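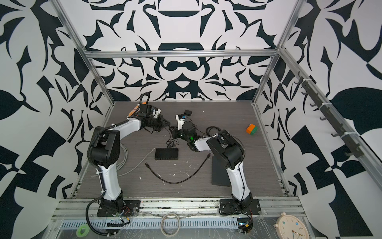 We've spent most of May on grippers, and I think I've finally picked a favourite! The Plumovetti fingers went up against the Kodikara set on the two-arm bench, with small boxes and network bits as the test pieces. Over 147 picks each, the Kodikara dropped 3 and the Plumovetti dropped 67 - ouch. In fairness, the Plumovetti is much kinder to thin card (I squashed a couple of boxes with the other one before turning the force down). Cables still beat both of them. Next up is the Clevon controller, once I've read the manual.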